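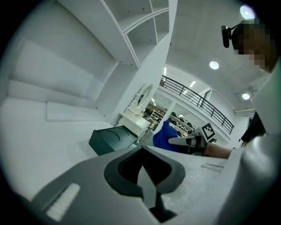

Have you ever tried to teach a puppy to sit? You probably showed it what you wanted, over and over, with a lot of patience and maybe a treat or two. Teaching a robot to pick things up can be a bit like that – minus the treats, of course!

At our shared workshop, Lemlem Tsegaye and Hicham Ragab are building a helper they call Tikarden. One day they would like it to tidy up small things, like boxes and toys. But first somebody has to show it how, so they made grippers that a person can hold, a little like the tongs in your kitchen drawer. You hold one, you move your arm, and you pick something up just the way you would like the robot to do it.

Some grippers wear a black-and-white square on top, made of chunky blocks. A camera can find a pattern like that very easily, and the computer can work out which way the gripper is tilted.

So far Tikarden's friends have saved 802 tries, and quite a few of them are drops and fumbles (Lemlem keeps those too, in a folder named Oops). If you want to play along at home, take some kitchen tongs and move three socks into a bowl, very slowly, and notice everything your wrist does on the way.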